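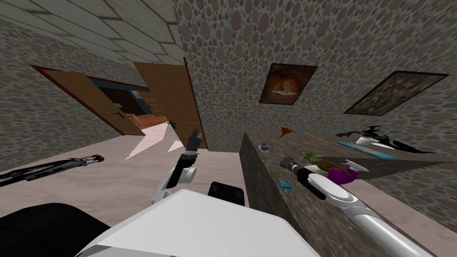
PLARNOW, 15th September

The **Plarnow pilots' dispute** was a labor conflict between the river pilots of the port of Plarnow and the port's operating company, Bramex. It began in June, when the pilots first refused overtime, and grew into a series of one-day strikes that closed the lower Valasov River to large ships. The dispute is remembered along the river for its unusual settlement, known as the Cheung Agreement, and for the remarkable amount of public interest it stirred up in a trade most people never see at work.

## Background

River pilots board arriving ships near the mouth of the Valasov and guide them upstream to the docks. It is a wonderful, demanding craft. The channel shifts after every spring flood, the tide runs hard past the old fort, and a loaded bulk carrier may have very little water under it at the bar. A captain who has crossed oceans may still never have seen the bends above Plarnow, and a pilot knows them by heart.

Pilotage on the river is old. The earliest surviving license dates from 1718 and allowed its holder to bring in "any vessel of burthen" in daylight only. For much of their history the pilots worked as a guild, shared their fees, and trained their own apprentices. The guild was dissolved when the port was modernized, and its members became employees of the harbor board. Bramex took over the harbor board's duties, along with the tugs, the dredger and the pilot boats, under a long lease.

At the time of the dispute the company employed 239 people in its marine division, counting pilots, launch crews, tug crews and traffic controllers. Nearly all of them belonged to the same union, the Valasov Marine Workers.

## Causes

Pay played a part, but rest was the bigger issue. Under the harbor board, a pilot who brought a ship up at night had the following day free. Bramex replaced this with a points system in which short trips counted for less, so a pilot could be called out again after only a few hours if the previous job had been a simple one. The company argued that the new system matched effort to reward. The pilots answered that on the Valasov a simple job could stop being simple very quickly.

A second complaint concerned the launches. The pilot boats were due for replacement, and two of them had been kept in service past their planned retirement. Launch crews reported trouble with heaters and radios through the winter. Anyone who has watched a pilot step from a pitching boat onto a rope ladder in sleet will understand why the crews cared so much about this!

## Course of the dispute

The overtime ban in June had an immediate effect. Ships that would once have come straight in began to anchor outside the bar, and people in the seafront villages took to reading off their names with binoculars. Talks opened, stalled, and opened again.

When the union put strike action to a ballot, 186 members voted in favor. The first one-day stoppage followed. Tug crews and controllers joined the pilots, which closed the river to any ship over 60 meters long. Smaller coasters, whose masters often held their own exemption certificates, kept moving, and the grain terminal upriver managed to stay open by using them. This was a delight to the coaster crews, who had long been treated as an afterthought at the bigger berths.

Gunārs Mockus, the union's secretary and a former launch coxswain, became the best-known voice of the strikers. He held open meetings on the fish quay at which he used a chalk map of the river to explain tides, ranges and turning circles to anybody who turned up. The meetings drew larger crowds each time, and schoolteachers began bringing classes along.

Bramex was represented by its marine manager, Birger Granström, who had himself been a ship's officer. He attended one of the quay meetings, stood near the back, and was invited up to the map. Accounts differ on how warm the exchange was. Both men later described it as useful.

## The Cheung Agreement

The settlement takes its name from the Cheung, a retired pilot cutter moored in the inner basin, where the final talks were held. Her saloon was considered neutral ground because she belonged to a preservation trust and to neither side. She had a working stove, a long table, and room for a dozen people if they did not mind bumping elbows.

The agreement had these main terms:

- A fixed rest period after any night trip, whatever its length
- Removal of the points system for pilots, with a revised version kept for tug crews
- Replacement of the two oldest launches, with coxswains consulted on the design
- A pay rise spread over several stages
- A standing river council, where either side can raise a safety matter at short notice

Members accepted it by a show of hands. The signed copy was hung in the saloon for a while and later moved to the port office.

## Aftermath

The new launches were a great success. They have heated wheelhouses, wide side decks and a better grip at the rail, and crews from other rivers have come to try them out. The river council also proved its worth early, when it moved a badly placed buoy below the fort within days of the first report.

Freight customers took longer to come back. One timber importer had moved its trade to a rail terminal during the stoppages and kept part of it there. The grain trade recovered fully, and the coasters held on to the share of upriver work they had gained.

Interest in pilotage itself has lasted. Applications for apprenticeships rose, and the chalk map was redrawn in paint on the wall of the fish market, with the shifting sandbanks done in a lighter color so that they can be touched up after each flood survey.

## See also

- Port of Plarnow
- Valasov River navigation
- Pilot cutter *Cheung*
- Pilotage exemption certificate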